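How to Coil and Store Thin Cables Without Buying Anything

Posted 14 Mar 2025 by Craig Pringle

I have read a lot of advice on cable storage and most of it is trying to sell me a box. There is a box with slots, a box with a lid that hides the slots, and a roll of hook tape that loses its grip by July. I tried the Kaltby drawer insert for a year. It held eleven cables beautifully and I own more than eleven cables, so the rest lived on top of it.

What follows is the way I do it now. It costs nothing if you have a few twist ties in a kitchen drawer, and you do.

Before you coil anything

Get the cable off whatever it's plugged into. People skip this and wind the slack up next to the device, and then the bend ends up right at the plug. I can't prove that is what kills cables. I can say that the dead ones in my house were mostly split within an inch of the connector.

Lay the cable on a table and pull it through your fingers once, end to end. You're feeling for kinks and flat spots. If you find bare metal, throw it out. Tape is not a repair, whatever your brother-in-law says.

Coiling

1. Hold one connector in your left hand with two inches of cable sticking out past your thumb.

2. Make a loop as wide as your palm and lay it in your hand. Don't wrap around your fingers or your elbow. The elbow method is for extension cords and I have doubts about it there too.

3. For the next loop, roll the cable a half turn between thumb and finger as you bring it in. The cable will tell you which way. If the loop jumps into a figure eight, you went the wrong way.

4. Keep going until you have a hand's length left, then wrap that twice around the middle of the coil and stop.

If you only grab the cable and bunch it, you get loops that cross over each other and a connector poking out of the top.
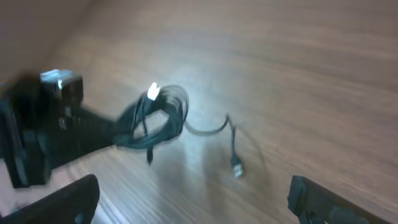

Thin black cable in a loose coil, white connector at the top.

A bundle like this will hold together on a table. Put it in a drawer with five others and pull on one end, and you will be picking at it for ten minutes. Shake it out and start over from step 1. It takes less time than untangling it later, and I say that as someone who argued the opposite for years.

Tying

Use a twist tie or a strip of cloth, snug enough that the coil keeps its shape and no tighter. Zip ties are a bad idea for anything you plan to use again. You will cut the tie off with scissors and sooner or later you will cut the cable.

Labels

I was against labels. Haziq Lubis talked me into them after I spent an evening trying four black cables on one old hard drive. Masking tape folded over into a flag works fine. Write the name of the device, not the type of plug. "Imer speaker" is useful. "USB" is not.

Where to put them

A shoebox, coils standing on edge. The Tredley site recommends sorting by length, then color, then purpose, and I would like to meet the person who keeps that up past the first weekend. I have one box for cables I use and one for cables I can't identify. If a cable stays in the second box for a year, it goes to electronics recycling.

Thicker power cords don't belong in the shoebox. Hang those on a nail.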